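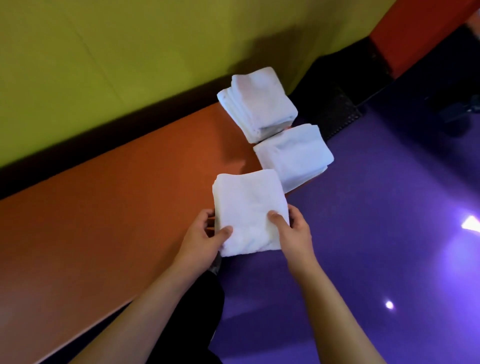 Words and photos: Dede Nyarko
Filed under: Rooms, Laundry, Colour
May

Three stacks of towels and a very loud room. I've been promising to put the towel room at Atcombe up on the site ever since we finished it, and then every time I went in there I ended up folding instead of taking pictures, so you've all had to wait. Sorry! Especially Saimi, who has asked me five times.

For anyone new, Atcombe is the old swimming baths building that we run as a guest house and sauna, and the towel room is where everything clean comes to be folded, stacked and sent off again. It used to be magnolia. Magnolia walls, magnolia shelf, a grey floor that made you feel as if you were waiting for a blood test. I spent a good part of every morning in there and I'd come out in a mood, and it took me far too long to work out that it was the room and not the towels.

The picture at the top is looking down the orange counter towards the corner, with the purple floor alongside. If you only wanted the colours you can stop there. The rest is me going on about it, as usual.

Choosing the colours

Zdeňka Halás did the scheme for us. I'd asked her for "something cheerful, maybe a soft yellow" and she came back with a card that had yellow-green, orange, orange-red and purple on it, and nothing else. No white. No cream. I thought she'd mixed us up with another job. She said the towels were going to be the white, and that we had enough of them to balance out a fairground, and I went home and sulked over it for a week before ringing her to say yes.

I'm so glad I did. The yellow-green is on the long wall behind the counter, and it's matt, which I fought her on because I wanted something I could wipe. She was right about that as well (I do hate it). With a shiny wall and a shiny floor together you'd need sunglasses. Where the shadow drops across it the green goes almost mossy, and it's my favourite thing in the room.

The orange-red round the corner was meant to be the same orange as the counter. Zdeňka took one look at the sample next to the green and went redder. I couldn't have told you why at the time — I just know the corner looks like a proper corner now and it didn't on the card.

About that floor

Yes, it's really that purple. Everybody asks. It's also really that glossy, and it picks up every light in the place, so you get white blobs sliding about on it as you walk. Euan Leckie laid it over a long weekend and his only comment was that he'd never had to buy kneepads to match before.

I'll be straight about the drawbacks. It shows lint. White towels on a purple floor, you can imagine. I run a dust mop over it first thing and again after lunch, and by teatime there's fluff again. I've made my peace with it. If you're thinking of a dark shiny floor for your own laundry and you're the sort who minds fluff, go paler, or go patterned.

The whole room came in at £800 for materials, floor included, which I'm quite pleased with. The counter was the bit I'd have spent more on if I'd had to.

The counter

Long and orange and smooth, and that's all I wanted from it. The old one had a lip along the front that caught the towels every single time you pulled a pile towards you, and I've got the bad temper to prove it. You can slide a stack along this one with the flat of your hand. It has a slight sheen that goes lovely and warm in the middle when the light's on it.

Ekow Gyamfi, who taught me to fold when I started at Pernmont years ago, came over to see it and ran his hand up and down it for so long that I offered him a chair.

Folding, because I know you'll ask

I do get letters about this. The way we do it is Ekow's way: long edges together, smooth it out from the middle, then fold again until you've got something squarish that sits flat. Turn the folded side out. You want to look at a stack and see the rounded edges lying in layers, and if there's a raggedy corner poking out then somebody was chatting. Usually me.

I like a squarish bundle better than a long thin one. It takes up more counter but it doesn't topple, and you can pick it up in two hands without the middle sagging. Keep the stacks low. I used to build towers of them and feel very clever until I had to carry one upstairs.

White only, for the record. We had a go at coloured ones from Granström, very handsome, and they were all slightly different colours by the end of the summer. The green walls would have made them look even worse, I think. We use a plain Irkard one now and have 82 of the large size, and I could still do with a few more in August.

What's next

Saimi Vainio wants the same treatment for the drying room and is pushing for pink. Zdeňka hasn't said no, which worries me. I'd like a hook rail and a bit of shelf for my tea, as at the moment my mug lives on the counter with the clean towels and I know perfectly well what I'd say if I caught anyone else doing it.

A few of you wrote in after the last gallery (the boot cupboard, which has now been looked at 3,117 times, I can't think why) to ask for the paint names. Zdeňka had ours mixed, so there isn't a tin I can point you to, but take a bit of lime peel and a satsuma to the paint counter and you'll be most of the way there. For the purple you're on your own.

Keep sending me your own laundry rooms. Small ones too, and messy ones — I've had enough tidy ones to last me.

Dede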